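Incendie de la lande de Clikenport

L'incendie de la lande de Clikenport est un feu de végétation qui a parcouru 574 hectares de bruyère, d'ajoncs et de pins au cours d'un mois d'août particulièrement sec. Il reste le plus étendu qu'ait connu le canton de Rundesora, lequel s'était jusque-là surtout distingué par ses inondations.

Déroulement

Le feu est signalé vers 14 heures sur le versant sud du plateau d'Ashour, le long d'une ancienne voie de débardage. Le vent d'est le pousse d'abord vers la carrière, où chacun s'accorde à penser qu'il s'éteindra faute de combustible. Il la contourne en 40 minutes. Dans la soirée, les flammes atteignent la vallée du Fliron, rivière que les cartes figurent en bleu toute l'année et qui, en août, se traverse en espadrilles.

Au plus fort de l'intervention, 173 pompiers sont engagés, avec l'appui de deux hélicoptères. Trois hameaux sont évacués. Les habitants sont accueillis dans la salle polyvalente de Clikenport, dont le plan d'urgence prévoyait de longue date l'ouverture, sans préciser qui en détenait la clef. Le feu est déclaré fixé le troisième jour, puis éteint en septembre, après les premières pluies – lesquelles emportent aussitôt une partie du chemin de crête.

Causes

L'enquête a retenu une origine accidentelle, sans plus. La foudre, un temps invoquée, a été écartée : le ciel était dégagé. L'hypothèse du mégot conserve de nombreux partisans, surtout parmi les non-fumeurs.

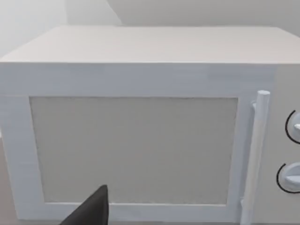

Catégories : Feu de forêt | Canton de Rundesora | Catastrophe en août

Conséquences

Aucune victime n'est à déplorer. Une grange et deux abris de chasse ont été détruits. La bruyère a repris dès le printemps suivant, plus vite que les travaux du chemin de crête, toujours fermé entre Ashour et la carrière. Le débroussaillement est désormais obligatoire aux abords des habitations, et l'arrêté correspondant est affiché en mairie, derrière le calendrier des battues.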